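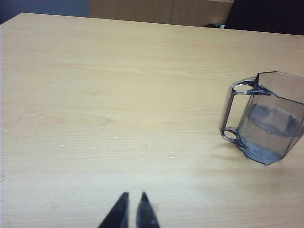 Can I put a cup of water directly on the tabletop, without a coaster?

You can, if the outside of the cup is dry and the water is at room temperature. For cold drinks please use a coaster or a folded cloth, and see 4.6 for what to do when a ring is already there.

4. Setting up the water place

This section describes how to prepare the table, the cups and the bottles for daily use in the Cirncombe rooms. It is written for the person who sets up in the morning, and for anyone who takes over during the day. The assembly of the Okia table and the Okia shelf is in section 3. If the table still moves when you press on a corner, go back to section 3 before you continue.

4.1 What you need

Okia table, assembled and level
Clear drinking cups, washed
Bottled water, closed
Stikeck small tags and a soft pencil
Two soft cloths, one for wet use and one for dry use
Mild dish soap
A tray for used cups

The two cloths should have different colors, so they are not mixed up. Please do not take the kitchen sponge. The green side of it is too rough for the tabletop and also for the clear cups.

4.2 Preparing the tabletop

1. Remove everything from the table, also the things which seem to be clean.

2. Look at the surface from the side, with your eyes low. Small white spots are much easier to see like this than from above.

3. Wipe with the dry cloth first. Crumbs and dust must go away before water comes on the surface.

4. Make the wet cloth damp with warm water and one drop of dish soap. Press it out well. When you lift it, it should not drip.

5. Wipe in the direction of the grain, from the left side to the right side, in long movements. Do the edges last.

6. If a white spot stays, put the damp cloth on it and leave it for five minutes. Then wipe again. Dried water and dried glue from old tags will normally come off in this way. If you can feel the spot with your fingernail as a small hollow, it is a scratch or a chip and it will stay. Do not try to rub it out.

7. Dry the table completely.

Caution: Do not use scouring powder, steel wool, or a knife. Do not use alcohol on the wood-colored surface. It can leave a dull area which is larger than the spot you wanted to remove.

Note: Fine lines and soft oval figures in the grain are part of the pattern. We have received several messages about "stains" which were the pattern. If the figure has the same color on every day and you cannot feel it, please leave it.

4.3 Where the cups stand

1. Choose the place for the cups. It should be a hand's width or more from every edge of the table.

2. Put the cups with the opening up. In the cupboard they can be stored with the opening down, but on the table a cup that is still a little wet inside will close on the surface and leave a ring.

3. For cups with a handle, turn the handle to the side where people stand. A person who is left-handed can turn it again, this is no problem.

4. Leave enough space between the cups, so that one can be taken without touching the next one.

5. Keep the used cups on the tray and not among the clean ones. A clear cup with a little water at the bottom looks nearly the same as a clean cup, and in the afternoon light it is difficult to see the difference.

Note: The cups with flat sides are easier to hold with wet hands than the round ones. They also show fingerprints more. If you want them to look nice for visitors, hold them low, near the base, when you put them on the table.

Caution: Both kinds of clear cup are in use, glass and plastic. They can look very similar. Lift each cup and feel the weight before you decide how to wash it. The plastic cups must not be filled with boiling water and they must not go in the lower basket of the dishwasher.

4.4 Where the bottles stand

The bottles belong on the table or next to it, but they should not stand in front of the cups. In the old version of this guide we recommended the center of the table. Ilham Gaber, who did the set-up during all of April, wrote to us that the people then reach over the bottles to take a cup, and the bottles fall. We have changed this point because of her message.

1. Check that the bottle is closed and that the bottom is dry.

2. Put it at one side of the table, close to the shelf if the shelf is next to the table. Keep the cups on the other side.

3. Turn the label to the front.

4. Open only one bottle at the same time. Write the date of opening on a tag and fix it to the upper part of the bottle, above the label.

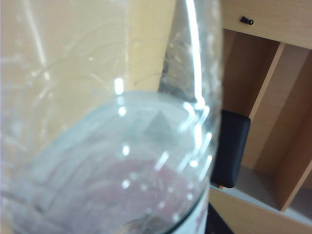
5. When the bottle is nearly finished, take the next one from the shelf, but leave it closed until the first one is empty.

A thin plastic bottle becomes soft after it is opened. If you hold it in the middle and press, the water jumps out. Hold it at the shoulder with one hand and support it lower with the other hand, especially when it is full. For children, please pour it for them.

Bottles on the shelf should stand upright. Do not lay them down to save space, also when they are closed. Do not keep them where the sun comes in during the afternoon. The lowest level of the shelf is the best place for the heavy stock, and the table is then free for the open bottle.

Note: The door of the shelf, if you have the version with a door, needs 43 cm of free space to open fully. Measure this before you decide where the table stands. If the table is too near, the door will hit the tabletop at the corner and after some weeks the edge will be damaged. Malinowski, who delivered our tables, does not replace edges for this reason.

4.5 Filling a cup

1. Put the cup on the table. Do not fill it in your hand above the table.

2. Pour slowly against the inside wall of the cup.

3. Stop well below the rim. The small cup holds 190 ml if it is full to the top, but nobody can carry it like this. Half full is a good amount for a small cup, and less is fine for taking a tablet or for wetting the brush in the painting group.

4. Close the bottle before you lift the cup.

5. If drops fall on the table, dry them with the dry cloth now. Please do not wait until the end of the day.

Using the tags

Many people in the same room use the same kind of cup, so we put a Stikeck tag on each cup in use. The tag goes on the outside, directly at the rim, on a flat side. Do not put it over a corner between two sides. There it will come off when the cup is washed or even before.

1. Write on the tag before you fix it. On the clear cup the pencil will push through and tear the paper.

2. Dry the place with your finger or with the cloth.

3. Press the tag from the center to the outside.

4. Drink from the other side of the rim.

Only short words fit on the tag. First name is enough, or a letter and the time. 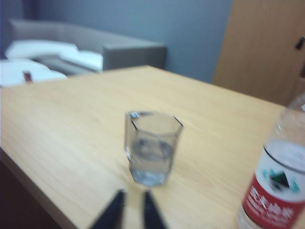 To remove the tag, lift one corner and pull it slowly along the side of the cup. If the paper tears, put the cup in warm water and wait, then the rest can be pushed off with the thumb. The glue must be removed on the same day. Old glue becomes yellow and takes dust.

Caution: Never stick a tag on the tabletop, also not "only for a moment". The glue is made for smooth glass and plastic and it can lift the finish of the table when you pull.

4.6 Rings, drops and spilled water

A ring from a cup is normally only dried water. Wipe it with the damp cloth, then dry. If you still see a pale ring, wait until the next morning before you do anything more. Many rings disappear during the night.

If a full cup or a bottle falls:

1. Lift the bottle first. The cup can wait.

2. Put a cloth along the edge of the table, so the water does not run down to the floor. The water usually finds the front corner.

3. Move the dry things away to the shelf.

4. Dry the top, then the underside of the edge, then the legs. The underside is often forgotten. Water which stays there will make the board thick.

5. Dry the floor. On the dark floor a small amount of water is almost not visible, so please check it with the hand or with a paper towel.

If the water has been on the table for more than two hours, also loosen the screws at the leg on that side by a half turn, let everything dry until the next day and tighten them again.

4.7 At the end of the day

Pour the rest of the water from the cups into the sink or use it for the plants. Wash the cups by hand with warm water, with the opening down on the rack, and dry the inside of the handles with a corner of the cloth. In the joints where the handle meets the cup some water always stays.

The open bottle goes in the refrigerator with its tag. If the tag is missing and you do not know when it was opened, pour the water away. Closed bottles go back to the shelf.

Wipe the table as in 4.2, steps 3 to 7. Hang both cloths to dry, separately.

Missing or broken cups should be written in the book in the kitchen drawer, with the kind (glass or plastic, with or without handle). Kirsty Nuttall orders the new ones and she needs this information to get the same size. Broken glass is wrapped in newspaper before it goes in the bin.

Section 4 last changed: 18 June 2024. Changed points: 4.4 place of the bottles, 4.5 tags on flat sides only.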